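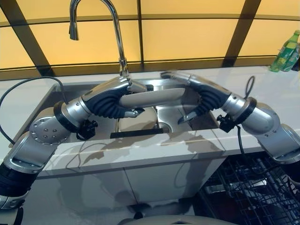
What is Relteck offering with the Shehu kit?
A pair of robotic arms with five months of on-site support, supplied to firms that want to test kitchen work at a standard sink and worktop.

Relteck has opened orders for Shehu, its two-armed kitchen kit, with first deliveries planned for August. The first batch is limited to 173 kits. Each is supplied with two arms, a pair of hands with ribbed black fingers, wrist modules and cabling.

"Our customers asked for equipment that could be used in the kitchens they already have," said Todor Kolev, head of product at Relteck. "Shehu has been prepared with that request in mind."

Training will be provided by Breltiler at its centre in Sultau. Every order includes 3 places on the introductory course, and further places may be booked separately.

Salamatu Akpalu, who leads training at Breltiler, said the course would cover setting up, daily checks and safe working beside the arms.

Orders may be placed through Relteck's sales office.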